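Entretien du mini-four : joints, sole et résistances

Le mini-four de comptoir s'encrasse plus vite qu'un four encastré. La cavité est petite, les parois sont proches des aliments et les projections cuisent sur place à chaque utilisation. Un nettoyage léger toutes les deux semaines suffit pour un usage courant, à condition de vider le tiroir ramasse-miettes entre-temps.

Débrancher l'appareil et attendre le refroidissement complet. Sortir la grille, la plaque et le tiroir. Les laisser tremper dans de l'eau chaude additionnée de liquide vaisselle. Les plaques en aluminium ne vont pas au lave-vaisselle : les pastilles sont alcalines et noircissent le métal.

Pour les parois, préparer une pâte avec 8 cuillerées à soupe de bicarbonate et 2 à 3 d'eau. L'étaler au pinceau sur les zones grasses, sans toucher aux résistances ni à la sonde du thermostat. Laisser agir une nuit. Retirer à l'éponge humide, puis rincer deux fois. Un voile blanc qui persiste s'enlève au vinaigre dilué de moitié.

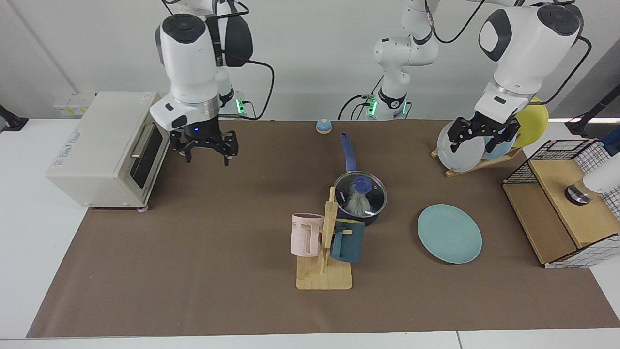
La vitre se traite à part. Sur la plupart des modèles, la graisse s'accumule le long du bord inférieur, dans l'angle entre le verre et le cadre. Une carte en plastique enveloppée d'un chiffon passe dans cet interstice. La lame de rasoir est à réserver au verre plat, tenue à plat et sur surface mouillée. Ne jamais pulvériser de produit directement vers la charnière – le liquide descend dans le mécanisme et dissout la graisse d'origine.

Les résistances ne se lavent pas. Brosser à sec les résidus carbonisés, appareil débranché, puis faire chauffer à vide pendant 10 minutes, fenêtre ouverte. Si l'odeur de brûlé revient à l'essai suivant, contrôler le dessous du tiroir et le fond de la cavité, derrière la résistance basse.

Vérifier ensuite l'emplacement. Laisser un espace libre à l'arrière et sur les côtés en respectant la valeur indiquée dans la notice. Les patins doivent porter tous les quatre ; un appareil bancal ferme mal et perd de la chaleur par la porte. Un patin durci se remplace par un modèle de même hauteur.

Contrôle du thermostat : placer un thermomètre de four au centre de la grille, régler sur 180 °C et relever la température après stabilisation. Un écart constant se compense au réglage. Un écart variable indique plutôt une sonde encrassée ou déplacée.

Fiche relue en septembre par Qistina Khoo.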